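Robot arm going in at the cafe counter: what happens to our shifts? 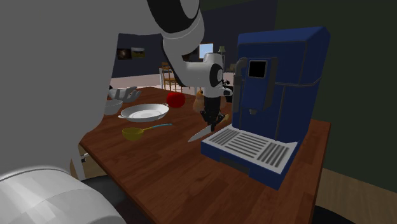

I work the morning counter at a cafe in Orninville, coffee plus a small kitchen. The owner told us on Thursday that a robot arm is coming in February for the clearing and putting away: pans, bowls, knives, whatever gets left next to the coffee machine. It is being tried out on a computer model first. There are 13 of us, most of us part time. He says no one loses a job, but he also says the closing shift "may look different." Has anyone been through this? I would like to know what to ask before the staff meeting. I also don't love the idea of it handling knives while I'm standing there pulling shots.

Posted by Zuleica Rangel

Carleen Tuhiwai
We got one at the Grorkwood staff canteen, where we do 700 meals on a busy day. Nobody was let go, but the hours moved. The closing shift used to be three people and now it is two, and the third person starts earlier and does prep. If you have a second job or kids to pick up, that matters a lot, so ask for the new schedule in writing before it starts.

Other things I would ask:
Who resets it when it stops. With us it stopped plenty in the first month and the person closest got stuck with it, on top of their own work. We asked for it to be a named duty with training, and after some back and forth we got that.
Where you are allowed to stand while it is moving. We have tape on the floor and a stop button on each side of the counter.
Whether it handles blades at all. Ours did at first. The cooks didn't like it, and now knives go in a rack by hand and the arm sticks to pans, ladles and bowls.
What happens to tips if the shift gets smaller.

The part I didn't expect is that you have to put things down more neatly. If a pan is half on top of a bowl it may just leave both. New people take a while to get used to that. My wrists are better though, I will say that.

moura_30
depends on the owner. ours said same thing and then cut everybody 30 minutes a day. get it in writing

Urkis
Can't help with the schedule part, but ask if the computer tests include people walking past. Ours only had the table and the dishes in them, and we spent the first week moving the stop buttons.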